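Plus size faux leather jacket peeling at the elbows, repair or replace?
Clothing Care > Faux Leather and Coated Fabrics

Posted by curvycoatrack
Hi everybody! I bought a black faux leather moto jacket in a 3X from Skesitz a couple of winters back, and I have loved that thing half to death. It's the only one I've ever owned that zips over my chest without pulling. In July I got it out of the hall closet and both elbows had started to flake, and there's a stiff patch under the left arm too. I've read everything from olive oil (?) to shoe polish. Is there a real fix, or am I kidding myself? I'd happily buy the same one again but they've stopped making it above a 1X, which is a whole other rant. 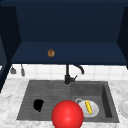
2 replies, oldest first

Posted by Mundine Mender
Oh, I feel for you, a jacket that fits is hard to let go of! Please skip the olive oil. What you have is a thin polyurethane coating on a knit backing, and oil can't soak in and feed it the way it might with real hide, so you'd end up with a greasy jacket that still flakes. Pick off only what is already loose, wipe the area with a barely damp cloth and a drop of dish soap, and leave it on a padded hanger overnight.
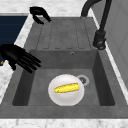
Kitchen sink with ribbed drainboard

After that, dab on a flexible vinyl repair paint (I use the Lakatos one in matte black, it's the closest I've found) in 3 very thin coats, with 15 minutes between them, and bend the sleeve gently while it cures so it doesn't set like a board. It won't be invisible. Mine got me two more seasons, though, and I wore it nearly every day, to work and the grocery store and my niece's recital. For the stiff patch under the arm I'm afraid I have no cure. Deodorant and sweat harden the coating, and once it's hard it stays hard. Wear a thin long-sleeved layer under the next one. 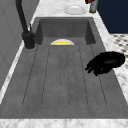

Gray sink and marble countertop

Posted by sizeup_480
Just replace it, they all peel in the end. Curkham has a moto style that goes up to a 5X and the sleeves are cut nice and roomy in the upper arm, which is where I always have trouble. I'd go up one size if you wear sweaters underneath. The lining is a bit crackly at first but it settles down. Whatever you get, don't fold it away in a plastic bag for the summer like I did with my red one.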